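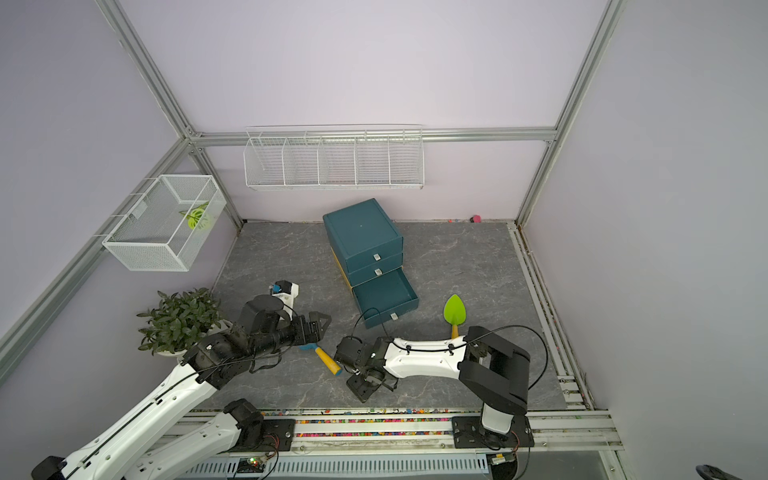

6 min read

The owner of Lurnulow started with a single shelf of garden toys in the back of a hardware shop. The shop now sells small storage and children's tools from its own premises in Hullumlow, and most of the floor is given over to drawers, baskets and racks. She agreed to talk in January, the quietest month, with the stockroom half done and a kettle on the counter.

She is firm that toys and storage belong on the same bill. "People come in for a trowel for a four-year-old and they leave with something to keep it in," she said. "Or they come in for the drawers, and the child with them finds the hammers. I stopped trying to separate the two."

The small drawer cabinets are her best seller. The shop takes them in teal cardboard with little metal pulls, three drawers high. Last year it sold 326 of them, more than she had ordered, and she had to go back to the supplier at Govach twice. She was doubtful about cardboard at first.

"I thought parents would want wood. Some do. But a wooden one with three drawers weighs a lot, and if a child pulls it off a shelf you have a problem. The cardboard one you can lift with one hand. When a corner goes soft after a few years you haven't lost much."

The weak point, she says, is the drawer bottom. Children put stones in. She tells customers to keep the heavy things in the lowest drawer and to leave the top for paper, string and seeds. She also suggests that the drawers go to the child empty.

"Don't fill it for them. I used to put a few bits in as a display and the parents would buy the bits too, which was nice for me, but then the child never decides where anything goes. Give them the empty drawer. They'll open and shut it for twenty minutes before they put anything in it."

Tools are the other half of the business. The trowel she likes best has a green blade shaped like a leaf and a short yellow wooden handle. The hammer that sells alongside it has a light blue head, also on a yellow handle. She chose the colors herself from what Govach had available, and the reason was practical.

"Green in the grass is a bad idea, I know that now. I get letters about lost trowels. But the handle is yellow, so if it's lying flat you do find it. The hammer we never hear about. It stays indoors, mostly."

Asked what a toy hammer is for if there are no nails, she said that children find plenty. They knock on doors and table legs, and one customer's son went around tapping every flowerpot on the porch to hear the difference. She would not sell it with nails or pegs. "Then it's a set, and once half the set is missing they don't want the rest."

Her views on putting things away are stronger. She has fitted out playrooms for two nurseries, one of them at Buckley, and did the racks and baskets there in a weekend with her brother. The Buckley room had lidded boxes stacked along one wall when she first saw it.

"Every box had a label and every box had the wrong thing in it. The staff were spending the end of the day matching lids. So the lids went first."

What she put in was open wire racks, the long kind with dividers, fixed to the wall, and mesh baskets that hang at the side. The point of mesh, she said, is that you can tell what is in the basket from across the room, even if it's only a color showing through. A child looking for the yellow toy goes to the basket with yellow in it. Dust falls through as well, although she admits that it has to land somewhere.

She had one disagreement with the nursery, over height. They wanted the racks up out of reach so that the floor would stay clear. She wanted at least part of it where a three-year-old could get to it. They settled on a high rack for the things adults hand out and low baskets for everything else – "which I still think is a bit of a waste of a good rack, but it's their room."

White was her choice for the wire. She has sold black racks and finds that they make a small room look busy. Against a pale wall the white ones more or less go away, and you see the toys. She has a soft spot for lavender as a wall color and has painted her own stockroom that way, two coats, after the first came out gray.

There is usually a plant somewhere in the rooms she sets up. She likes the ones with thick glossy leaves in a plain white pot, set on the floor against a wall. The nursery asked whether it would last. She told them to check that it was a kind safe to have around children and then to let the children water it, on a rota, with a very small can. "The can holds next to nothing. I picked it for that."

Prices have been hard. The cardboard has gone up, and so has the freight from Govach. She has held the drawers where they were and put a little on the baskets. A batch of 200 trowels came in before the holidays with the handles loose, and she and her brother glued them in the evenings, at the kitchen table, with the radio on. She did not send them back. "It would have been spring before I saw them again."

This year she wants to try a cabinet with a fourth drawer. Govach has made one sample and she has had it at home for a month. It tips a little when the top drawer is out all the way, so she has asked them for a wider base. Until that comes she will keep selling the three-drawer one.

She also plans to stop taking phone orders after five in the afternoon. The last call before Christmas came at a quarter to ten at night, from a grandmother who wanted to know whether the hammer came in red. It doesn't.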